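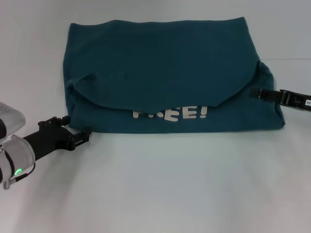

Fig. 1. Printed garment, folded, with part of the lettering exposed.

January
Thilini Liyanage

Textile Care and Materials, Unit 3: Printed finishes on knitted fabric

1. Scope

These notes cover the main ways of putting a design on knitted cloth, how each print ages, and how wear is recorded. Dyeing of yarn and whole cloth was dealt with in Unit 2 and is assumed here. Weaves are mentioned only for comparison.

2. The base cloth

Most T-shirts are made from single jersey, a weft knit with one set of needles. The face shows columns of V-shaped stitches (wales) and the back shows rows of loops (courses). The cloth stretches more across its width than along its length. A print must either stretch with the cloth or break, and most print faults seen in practice come from this mismatch.

Fibre content matters as well. Cotton takes up water and swells, then shrinks back on drying. Polyester takes up very little. A blend behaves somewhere between the two, depending on the proportions and on how the yarn was spun. Record the content from the sewn label where there is one. If the label has been removed, write "not known" and do not guess from the feel of the cloth.

3. Print types

3.1 Pigment print (water-based). Pigment is held to the fibre surface by a binder, which is cured with heat. The layer is thin and the hand remains soft. On dark cloth the colour of the ground shows through unless a white base is laid first. Typical ageing: gradual fading and loss of pigment from the raised parts of the stitch.

3.2 Plastisol. PVC particles suspended in plasticiser, fused by heat into a continuous film. Opaque on dark grounds. The film sits on top of the knit and can be felt with a fingertip. Typical ageing: cracking across the direction of greatest stretch, and lifting at edges if the fusing temperature was too low.

3.3 Discharge print. A reducing agent removes the ground dye in the printed area, and a pigment may be added in the same paste. There is almost no added layer. It works only on dyes that can be discharged, so results on mixed fibres are uneven. Typical ageing: similar to that of the base cloth.

3.4 Transfer. The design is printed on a carrier and moved to the cloth by heat and pressure. Film transfers have a clean, hard edge. Typical ageing: peeling from corners, and splitting along creases.

3.5 Flock. Short fibres are set upright in an adhesive. Typical ageing: bald patches where the surface rubs.

4. Storage and creasing

A crease pressed into a film print for a long period may become a crack. The risk rises with heat and weight. For reference items in the Pathirana collection the rules are:

Fold along plain areas where the design allows it.
Where a fold must cross the print, place a roll of acid-free tissue inside it.
Keep no more than three garments in a stack.
Do not place two film prints face to face. Plasticiser can move between them and the surfaces may stick.

Items on loan from the Etville store arrive flat in trays and should go back the same way. Tray 243 is reserved for flock and must not be used for anything else.

5. Recording wear

Use the Ornar sheet. One sheet per garment, in pencil. Enter the accession number, the print type, the ground colour and the fibre content. Grade the print from 0 (no visible change) to 4 (design no longer legible). Grade the cloth separately on the same scale. A sound print on worn-out cloth is common with plastisol, and a single combined grade would hide it.

Cracks are described by direction (wale, course or both) and by length of the longest crack in millimetres. Pull the cloth by hand only as far as it needs to lie flat. Stretching it further opens cracks that would otherwise be closed and gives a false reading.

Colour is judged against the unexposed cloth inside the hem, under the daylight lamp. Allow the lamp to warm up first.

6. Practical work

Examine garments 366 and 766 from the teaching set. Both carry white prints on a dark ground, made by different methods. Identify each method by touch and with the hand lens, and enter the evidence on the sheet. An answer without evidence will not be marked.

Then read the Britmont laundering report, sections 2 and 4, and note where its wear grades differ from ours. Its scale runs in the opposite direction, so convert before comparing.

Completed sheets go in the grey box file by 4 p.m. on the day of the practical.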